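Bench tips from the Nidden gripper club
Posted 19/07/2025 in Workshop

I've been helping out with the Saturday robotics club at Nidden since January, and my notebook is now so full of little tricks that I can't find any of them. So I'm typing them up! Some come from me, quite a few come from Hiba Geagea (she runs the student project we call Joven), and a couple I learned by breaking things in front of teenagers.

The project, for anyone new: the students build and tune hand-held grippers, two fingers and a pair of jaws, and then try to pick up and pass everyday stuff with them. Most of this works just as well for drones, model trains, or a toaster you've got in pieces.

Clear the table first

I mean really clear it. Coats, lunch, laptops that aren't being used, all of it goes on a chair. We work on white tabletops and I've become a bit of a convert, because a black M2 screw shows up on white like a fly in milk. If your own bench is dark wood, get an old white pillowcase and tape it down at the corners. Tape, please. I once leaned on a loose one and sent 76 screws across the floor (Sándor Kiss picked up and counted every single one, bless him, and we were still short by one when the box said 77... no, the box said 76. We were fine. It took us half an hour to agree on that.)

Muffin tins for small parts

Cheap, heavy enough to stay put, and each cup takes one kind of screw. Write the size on a scrap of masking tape and stick it in front of the cup. Silicone muffin trays are no good for this, they flop when you lift them and everything ends up in the middle.

For bigger things I like plain plastic storage bins, the sort with a rim you can hook your fingers under. One bin for parts that have been checked, one for parts that haven't. Label the short side AND the long side, since somebody will always turn it around.

Give every cable some slack

Before you tape or tie a cable to anything, move the thing through its whole range, open and closed, arm out and arm in. Then add a hand's width. Velcro strips beat zip ties while you're still changing your mind, and if you do use zip ties, trim the tail flush or sand it. I have the scratches!

Practice with soft things

Everybody wants to start with an egg. Don't start with an egg. Start with a rolled sock, a bean bag, a little coin purse, a folded dishcloth. They forgive a sloppy grip and they don't roll off the table. Once you can pick up a sock ten times in a row without looking annoyed, go on to something rigid and thin like a spoon handle or a length of dowel, and bring the jaws in slowly from the side.
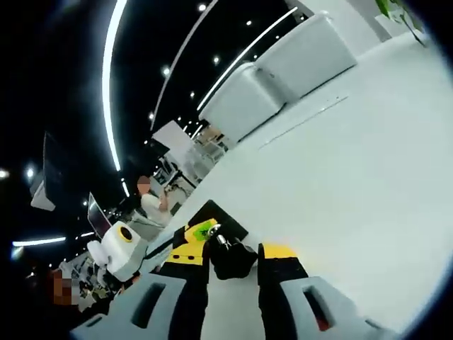
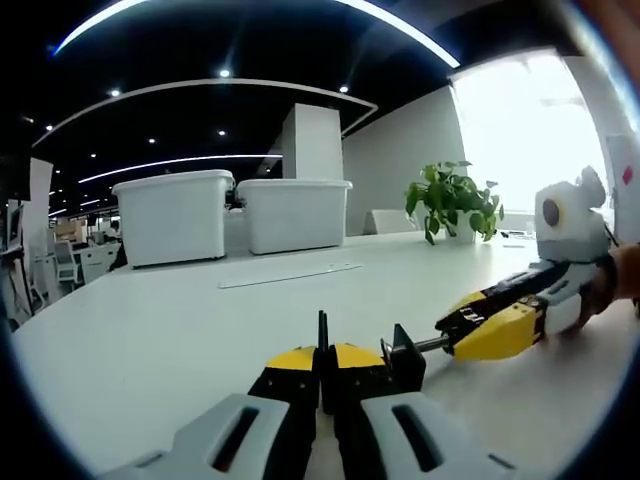 Yellow and black grippers at the big white table.

Passing something from one gripper to the other

This is the exercise the students like best and it's harder than it sounds. What works for us:

1. Agree who lets go. Say it out loud: "I have it," and only then does the other person open up.
2. Rest your wrists or the gripper itself on the table. Floating in mid-air looks cool and shakes like mad.
3. Come in at an angle to your partner, because nose to nose the fingers just bump.
4. Mark your starting spots with two bits of tape so you can do it the same way again next time.
5. Swap sides every few tries. Lefties, speak up, we'll move the cable for you.

If it keeps slipping, wipe the fingertips before you touch any settings. A barely damp cloth, then a dry one. I've seen a group spend most of an afternoon in the software when the trouble was hand cream (mine).

Rubbery fingertips on the cheap

Hiba's trick, and I love it. Take a wide rubber band, the kind that comes on broccoli, cut it open, and stick it on with double-sided carpet tape. It wears out, sure, but you peel it off and put on another one. We tried a proper grip pad from Ustar too. Lovely grip, but getting the glue off afterward took me a whole evening with a hair dryer and an old library card.

Keep a tally sheet

Pencil and paper, right there on the bench. Put down the object, who held what, dropped or not dropped. Our students got through nearly 2000 grips last term and we only know because of those grubby sheets. When a jaw starts to feel loose, you can look back and see how long it's been working. Tighten, write "tightened" on the sheet, carry on.

Don't trust the good screwdriver to stay where you left it

I have my dad's set from 1975 and I bring it in because the tips are better than anything I can buy now. A dab of red nail polish on each handle, and they come home with me every week. Do the same with your scissors. Do the same with your tape measure, too, I'm on my third.

Quick cleanup, ten minutes before the end

Grippers get left open, with nothing between the jaws. Coil cables in loose loops about as big as a dinner plate, never around your elbow. Run a magnet in a sandwich bag over the table and then the floor, turn the bag inside out over the muffin tin, and all the strays drop in. Wipe the table. Batteries come out and go in the biscuit tin by the door, Joven ones on the left, Atallah group on the right.

And if you're the person who borrowed the small hex key, the 1.5, could you drop it back in the tin next Saturday? No questions asked.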